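Home | Classroom Kits | Storage | Support | Contact

Category: Elementary Science / Measurement

Okulent Classroom Measurement Kit

The Okulent kit gives a class what it needs for a full unit on length, mass and volume. It was put together by Zahira Wijaya, a former fourth grade teacher, and covers grades 3 through 5. Each kit comes with rulers, balance scales, graduated cylinders and a printed teacher guide. The cylinders are marked to 1,000 ml and can be read from either side.
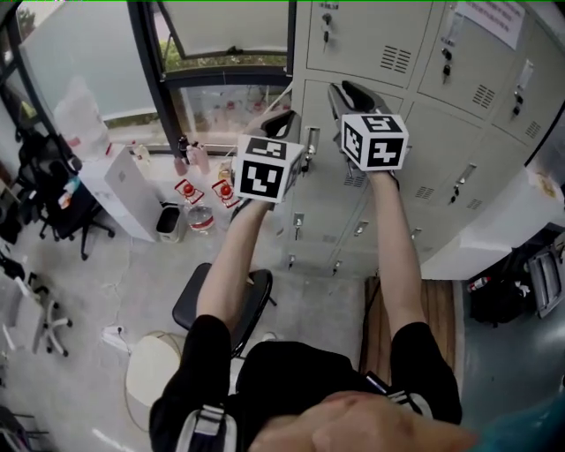 Small-door lockers with keys in the locks.

The teacher guide has a short lesson for each tool and a longer group activity at the end of the unit. Student pages may be copied for use within one school. Answer keys are in the back – pull them out before handing the binder around.

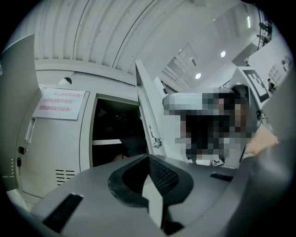
The kit ships in 2 stacking trays with lids. Both trays should be kept indoors and away from heaters, which can warp the cylinders. Many schools put them in a closed metal cabinet, and a white one with a small round lock and ventilation slits low in the door, like the one on the left, is a common type. Cabinets are not included.

Replacement cylinders and scale pans are sold separately. Orders placed by noon on Thursday ship the same week.

Related items
Brimisis Weather Station Set
Lau Simple Circuits Pack
Briltosance Magnet Box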